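**Notebook, Soomro Robotics Club – folding project, Saturday, started 9:40**

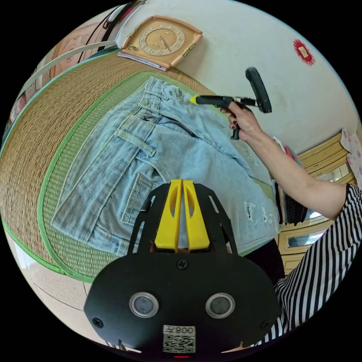
Jeans on the mat, face-down. Right-hand tool at the waistband end.

Writing this up while I still disagree with it. Nighat wants the jeans counted as a solved task by the end of May so the club can enter the Winard student challenge in the household category. I've said I'd log what we have and what we don't. What we have is a pile of demonstrations. What we don't have is a policy that has folded anything larger than a hand towel without help.

**Where the dataset stands**

Nighat's tally on the whiteboard says 411 demos. I went through the folder with Uzma before lunch and we get 277 that are usable by the rule we agreed on in the first meeting: both tools tracked from start to finish, garment flat at the start, final fold inside the taped rectangle or its equivalent on the mat. The others fail on one of those. Most fail on tracking. A few are towels filed under jeans, which I'd like whoever did it to fix instead of me.

Nighat's position is that the rule is too strict and a model can learn from messy data. Maybe. I've read the same papers she has. In those papers they had a great deal more of it than we do, and somebody had checked what "messy" meant. Target for the season was 400 usable. We're not there and I'm not writing that we are.

**Jeans, specifically**

Reasons I don't trust the jeans numbers yet:

- Waistband. It's several layers thick and stiff, and the fingertips were printed for T-shirt fabric. If you pinch the whole band you get a good grip. If you pinch only the top layer you lift the back away from the front and the first fold comes out twisted. In the recordings these two look nearly the same until the lift.
- The rip. The ripped patch with the frayed threads is on the right as we lay them. Uzma says it makes a nice visual landmark. I say that's the problem. One pair of jeans, one rip, and a model that has learned to find a rip. Put down a pair without one and see.
- Face-down start every time. We said we'd mix it. Checked the folder: we didn't.
- Pale denim on a tan mat. Low contrast, and the green border is the strongest edge anywhere near the garment. I would bet money the thing is lining up on the border.

Uzma's answer to the last one was to rotate the mat between sets. Good idea, cheap, we should do it. Did one set rotated before we stopped for food. Too few to say anything.

**Tool notes**

Unit 008: yellow fingers refitted Thursday night by me. Left one had a little play in it. I've tightened it and marked the screw with paint pen. If it works loose again please don't glue it – the fingers are a wear part and we have to be able to swap them.

The trigger spring on the other tool is softer than on 008. I thought I was imagining this, so I had Uzma close her eyes and try both. She picked the softer one every time. The width signal is calibrated per tool, so in theory it shouldn't matter. In practice a soft trigger means people squeeze harder than they need to, and on denim you can't see that they're doing it. Want to log trigger travel for a whole session before anybody tells me it's fine.

Fisheye view: the wide lens is great for keeping both tools in sight and bad for telling how far apart they are near the rim. Anything we measure out there I'd throw away. Nighat used the rim of the view to estimate leg length in her slides for the Pedham visit. I've asked her to take that slide out. She has said she'll "look at it."

**Procedure as done this morning (for the log, since the sheet on the door is out of date)**

1. Mapping pass first, slow, with one tool. Look at the corners of the room as well as the floor.
2. Lay jeans flat, legs together, pockets up. Smooth by hand, then hands off.
3. Both tools start closed and off the garment. Hold still for a slow count of three.
4. Fold lengthwise, leg over leg. Then hem to waistband. Then once more.
5. Open both tools, back away, hold still again.
6. Say "good" or "bad" out loud so it's on the audio. Be honest with the bad ones.

Step 3 is the one people skip. The hold is what lets us sync the two tools afterwards, and without it I end up lining them up by eye, which takes me longer than the demo took you.

Step 4 needs arguing about. Uzma folds with the waistband moving and the hems pinned. Nighat does the reverse. Both end up with a tidy square. In the dataset they're mixed with no label, so the model sees the same starting point followed by two opposite actions. If you wanted to teach something to hesitate, that's how you'd do it. I've proposed hems move, waistband stays, for everybody, from now on. Nighat agreed too fast and I suspect she'll forget.

**The Cloltgate arm**

For anyone who missed the meeting: the policy gets run on the arms at Cloltgate, and our slot there is 30 minutes. That includes setup. Last slot we spent most of it on the camera mount and got two attempts at a towel. One went well, and that's the clip everybody has seen. The second one pushed the towel off the table. I'd like both clips shown together from here on. If the club is going to tell the school it has a laundry robot, the school can see the other clip too.

Nighat's counter, written down because it's fair: the second attempt started with the towel half out of view, so it was outside anything we'd trained on. True. It was also a completely ordinary place for a towel to be.

**What would change my mind on jeans**

A second pair, darker, no rip, never used in training. Ten attempts on the arms, all of them kept and all scored by someone who wasn't driving. If more than half finish with a fold you could put on a shelf, I'll sign the entry form and stop complaining for the rest of the year. Uzma has offered her brother's black ones. He hasn't been asked.

**To do**

- Uzma: relabel the stray towels. Rotate mat every set.
- Nighat: fix whiteboard to 277. Pull the leg-length slide. Ask Winard whether the household category allows a fixed starting pose, in writing.
- Me: trigger travel log. New copy of the procedure for the door. Script to flag any demo with no hold at the start.
- Everyone: stop saying "basically works."

Addendum, 3:15. Nighat read this and wants it noted that 411 was "total recorded" and never claimed to be usable. The whiteboard says DEMOS DONE. I've left both statements here. She's changed the board to 277 and added "so far" after it with two underlines.

Afternoon sets going better than the morning. Rotated mat, hems moving, everybody holding at the start. Still the same pair of jeans.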